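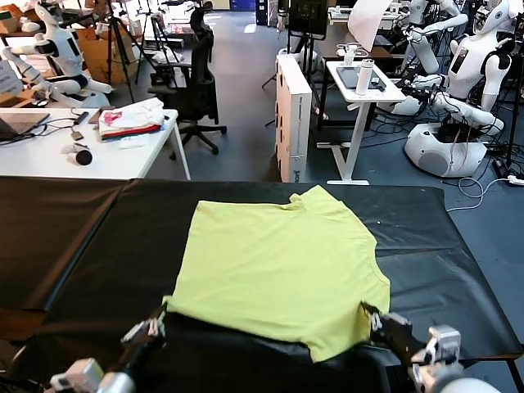 Pale yellow-green T-shirt, laid flat on the black table cover.

Calthorpe Street Block Club -- minutes, November 20, 2022

I took notes again, so forgive the gaps. We started late on account of the coffee.

Money
We have $1483 in the account, and the Moodley Hall deposit is already paid. Dues stay at $8. I asked about raising them and got a lot of looks!

Winter potluck
It's on for the second Saturday in December. We're planning for 40 people, and I'm bringing the long extension cord this time. Still no one signed up for desserts -- please, somebody.
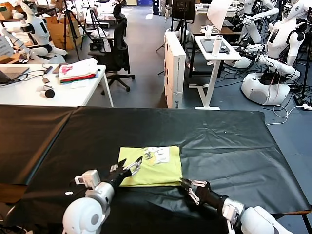
Street trees
The city wants our list of empty spots before the ground freezes. We argued over maples for a good while and then picked lindens (I voted for the maples, for the record).

Video of the summer picnic
It's up on Vimeo, and it runs over 40 minutes, which is my fault. I'll cut the sack race down.

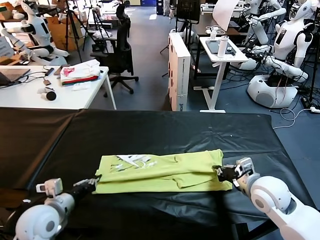 I'll also put the password in the next newsletter, so please don't all text me for it. Next meeting is in the upstairs room at Moodley Hall, same time, and we'll vote on the trees for good.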